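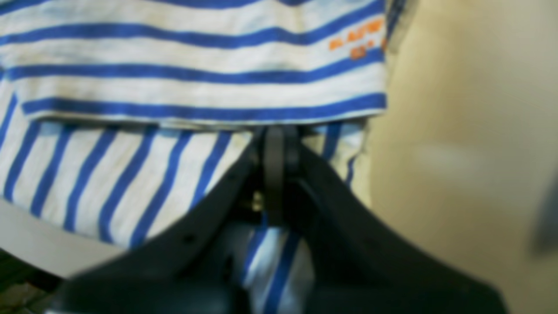
Wonach richten wir uns beim Falten von Streifenware, nach den Streifen oder nach der Naht?

Nach der Naht. Die Streifen dienen nur zur Kontrolle, und das auch erst, wenn das Teil fertig liegt.

Werkstattbuch, 2020-08-18
Eintrag zu Posten Walow, Baumwolle gestreift, Falten und Ablegen

Stand heute früh: Der Posten ist gewaschen und getrocknet, die Etiketten sind noch nicht umgehängt. Im Verzeichnis steht er mit 62 Teilen, Gesamtbestand im Lager laut Liste 2.425. Ich habe die Zahlen von Oduor übernommen und nicht nachgeprüft.

Angefangen mit der alten Methode, also Teil flach auf den Tisch, Ärmel nach hinten, dann von unten hoch. Bei einfarbiger Ware geht das ohne Nachdenken. Bei Streifen sieht man sofort jeden Fehler. Ein Finger breit schief gezogen, und die untere Lage läuft in eine andere Richtung als die obere. Am Stapel wirkt das unordentlich, auch wenn die Kanten sauber übereinander liegen.

Zweiter Versuch: Streifen der oberen Lage genau waagerecht ausgerichtet und den Rest danach gezogen. Ergebnis schlechter. Einige Teile aus dem Posten sind verdreht, vermutlich schon beim Zuschnitt oder spätestens in der ersten Wäsche. Wenn man bei denen die Streifen gerade zwingt, wandert die Seitennaht nach vorn und der Saum steht an einer Seite über. Oduor Temba meinte, das sei bei der Lieferung von Stomitz genauso gewesen, damals hätten sie die verdrehten Teile am Ende auf einen eigenen Stapel gelegt. Machen wir jetzt auch so.

Reihenfolge, wie sie ab heute gilt:

Teil am Kragen und am Saum fassen, einmal ausschlagen.
Mit der Vorderseite nach unten ablegen, Seitennähte nach außen streichen.
Erst die linke, dann die rechte Seite zur Mitte, Ärmel mit einschlagen.
Saum bis knapp unter den Kragen hoch. Kante mit der flachen Hand festlegen, nicht ziehen.
Umdrehen, Streifen ansehen. Laufen sie sichtbar schräg, einmal öffnen und neu legen. Laufen sie danach immer noch schräg, auf den Stapel V.

V steht für verdreht. Bitte keine anderen Kürzel erfinden, wir hatten im letzten Posten zwei verschiedene Zeichen für dasselbe.

Zum Faltbrett: Das Brett von Kioko habe ich bei den ersten Teilen benutzt und dann weggelegt. Es ist für Hemden gedacht und für diese Sachen zu schmal, der Stoff schiebt sich an den Scharnieren zusammen. Von Hand ging es schneller. Wer lieber mit dem Brett arbeitet, kann das tun, dann aber für den ganzen Stapel, sonst haben wir zwei Breiten im Regal.

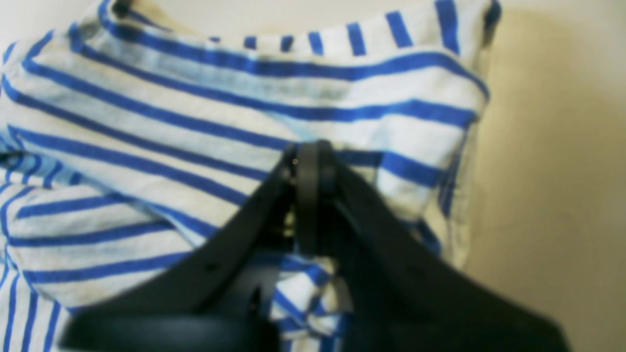 Am meisten Zeit kostet nach wie vor das Auffinden des Anfangs, wenn ein Teil zusammengeschoben aus dem Korb kommt. Kragen oder Saum muss man erst einmal haben, vorher lohnt sich kein Griff. Bei den blau-weißen hilft das Muster: Wo die Streifen auf einmal zu kurzen, fast senkrechten Strichen dicht nebeneinander werden, liegt vermutlich ein Bündchen oder ein umgeschlagener Rand, dort suche ich zuerst. Die schmalen dunkelblauen Linien am Rand, ob nun Paspel oder Naht, sind der zweite Anhaltspunkt. Auf die breiten Bögen im übrigen Stoff gebe ich nichts, die zeigen mal hierhin, mal dorthin und sagen über die Lage des Teils wenig.

Aufdrucke: Liegen bei diesem Posten nicht immer an derselben Stelle. Beim Falten muss der Aufdruck nicht oben liegen, das war eine Vorgabe für den Verkaufstisch und gilt hier nicht mehr. Keine Nadeln und keine Klammern durch den Druck.

Falten: Leichtes Knittern bleibt. Ich habe ein Teil gedämpft und ein anderes nur glattgestrichen und konnte nach dem Stapeln kaum einen Unterschied sehen. Gedämpft wird also nur, was auf den Bügel kommt. Stoffgewicht laut Zettel 200 g/m², damit bleibt der Stapel auch ohne Zwischenlage stehen -- höher als bis zur Markierung im Regal würde ich trotzdem nicht gehen.

Offen:
Stapel V vermessen, bevor er zu Vumness geht. Seitennaht gegen Saummitte reicht.
Etiketten umhängen, Schnur ist in der oberen Schublade.
Oduor fragen, ob das Faltbrett zurück soll oder hierbleiben kann.
Tisch am Fenster vor dem nächsten hellen Posten abwischen, beim Glattstreichen hatte ich graue Finger.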